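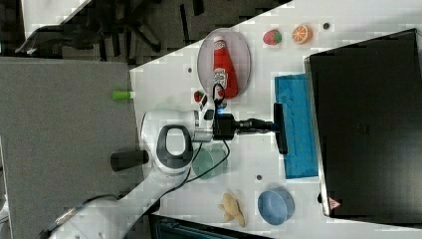 *Ketchup bottle lying on the plate, strawberries and orange slice to the side, blue cloth at the right.*

# Cleaning and putting away a play kitchen set

Last checked: Monday, May 20, 2024

These notes cover a mixed set: play food, a plate, a bowl, a cup or mug, a colander and a ketchup bottle. The method suits any hard, sealed pieces. Fabric and bare wood need a different treatment and are left out.

## What you need

- A washing-up bowl of warm water
- Mild washing-up liquid
- Two cloths, one for washing and one for drying
- A soft toothbrush
- A lidded box; the Ferholm 28-litre box takes a set of this size with room to spare
- Small zip bags for the fruit

## 1. Clear and wipe the table

Take everything off and wipe the surface with a damp cloth, working from the back edge to the front. If the top has holes in it, as many workroom tables do, go over them with a wrung-out cloth. Water left in a hole creeps under the surface layer in time. Dry the table before anything goes back on it.

Keep laptops and monitors at the far end, and do the washing elsewhere.

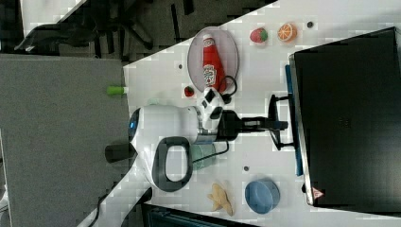

## 2. Sort by shape

Sort by how hard each piece is to clean. Colour and type of food do not matter at this stage.

1. Smooth and open: plate, bowl, cup.
2. Smooth and closed: bottle, strawberries.
3. Grooved or folded: orange slice, banana.
4. Perforated: colander.

Check the closed pieces for splits along the seam. A split piece takes in water and will not dry inside, so it should be wiped only - never soaked. The same goes for any bottle with a paper label.

## 3. Wash

Wash group 1 first while the water is clean. Group 2 follows and needs only a wipe and a rinse, with a little extra attention to the bottle cap, where sticky fingers leave most of the dirt.

Soak group 3 for 20 minutes, then brush along the grooves. For a peeled banana, brush from the base of the peel outwards and rinse under each flap.

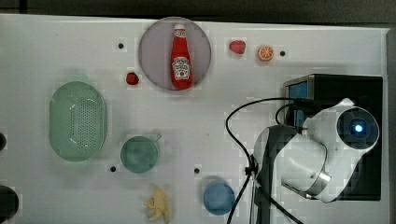 The colander goes last. Hold it upside down under the tap so that the water runs through the holes from the outside, then turn it over and brush the flat base. Anything still stuck can be pushed out with a cocktail stick. Do not use a metal pin, as it scores the edge of the hole and the next lot of dirt catches there.

## 4. Dry

Stand the colander on its rim and the cup upside down. Lay the fruit on a folded cloth and turn each piece once. Allow nearly 3 hours at room temperature. The Grivavo rack works for the plate and bowl, but the slots are too wide for anything smaller.

## 5. Lay out and check

Before boxing the set, put it all back on the table with gaps between the pieces. A missing strawberry shows up at once this way. Large pieces go on one side, small fruit along the back, and the bottle on the plate.
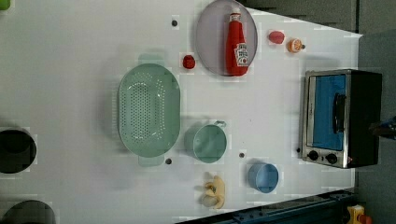
*Layout for checking: colander left of centre, green cup next to it, plate with bottle at the top.*

## 6. Box

Colander in first, bowl inside it if it fits, cup to one side. The plate goes flat against the wall of the box. Bag the fruit and lay the bottle on top. Label the lid, not the side, if the boxes are kept on the floor.

Repeat the full wash in September, and wipe down between times as needed.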